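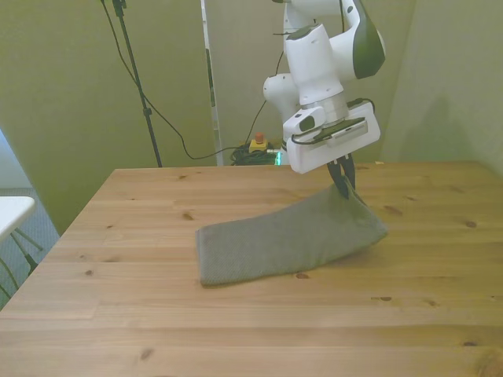

My aunt left me her half of the ferry. Half! Who leaves a person half a ferry? The other half belonged to a man in Brutby who hadn't spoken to her since before I was born, and the lawyer slid the papers over to me like he was passing the salt. I signed everything, drove home, and spent the evening feeling sorry for myself at the table with one of those gray cloth pouches, the padded kind like a little beanbag, which I'd found in the glove box of her truck. Inside was a key and a note in her awful handwriting. It said, "Bavham side, bottom locker, don't let him have it."

So of course I went. I got to the Bavham landing a little after six in the morning, with the fog sitting right down on the water, and there was the ferry, smaller than I remembered and painted a green I can only call hopeful. It holds 2 cars, or 3 if everybody's friendly. I found the bottom locker (it was under the life jackets, which smelled like a basement) and the key turned on the first try.

I'd been picturing money. Come on, you would too! What I got was a cookie tin full of ferry tickets, the old Haddad Line ones with the blue stripe, roughly 50 of them, every one punched and every one with something written on the back.

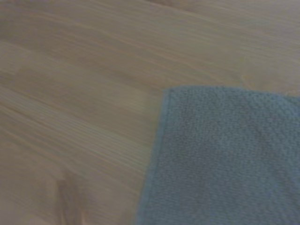
"Wore the brown hat." "Rain, stayed on board, went across twice." "Said the soup at Cisau was better, he's wrong." I sat down on the deck and read the whole tin, and my coffee went cold, and somewhere in there I figured out that all of them were about the same passenger. The man from Brutby. My aunt had sold him his tickets, kept the stubs, and written him up like the weather.

I was still sitting there when I heard boots on the ramp. He was old and very tall and he had on a brown hat, I swear to you, and he looked at the tin and then at me for a good long while.

"She said she threw those out," he said.

I thought about the note. I really did. Then I scooted over to make room, and he lowered himself down next to me, complaining about his knees the whole way, and held out his hand for the first ticket.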